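Cuarenta y dos demostraciones y contando
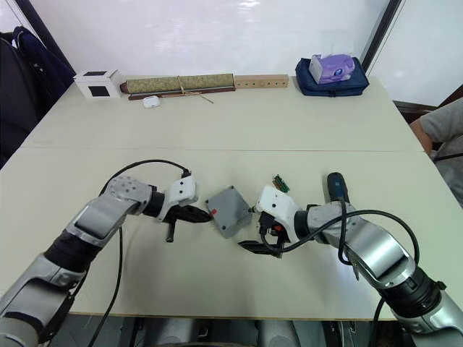

Llevo toda la semana teleoperando dos brazos y estoy feliz como un crío. El proyecto se llama Hukulura y la idea es sencilla de contar: yo muevo los mandos, los brazos me copian, y todo queda grabado para que luego el modelo aprenda de ahí. Sencilla de contar, digo, porque la primera tarde tenía los hombros hechos polvo.

La tarea de ahora es de montaje, con una caja de plástico gris y una placa verde pequeñita. Llevamos 42 episodios buenos de esta variante y 264 en total, y Nathalie Geerts quiere llegar a 509 antes de entrenar en serio en agosto. ¡Yo creo que llegamos!

Lo que más me ha enganchado es lo mucho que se nota el estilo de cada persona. Cor Nijs va lentísimo y casi nunca tiene que repetir; yo voy rápido, me paso de largo y corrijo. Al principio borraba esas tomas, pero Cor me convenció de guardarlas si terminan bien — el modelo también tiene que ver cómo se sale de un apuro.

Otra cosa que hemos cambiado: ya no dejamos la caja siempre igual. La giramos un poco entre toma y toma, a veces bastante, y apuntamos el ángulo a ojo en la hoja. Un rollo, sí, pero las primeras pruebas con la caja siempre recta salieron muy tiesas.

Mañana me toca con la mano izquierda haciendo casi todo el trabajo. Ya os contaré qué tal.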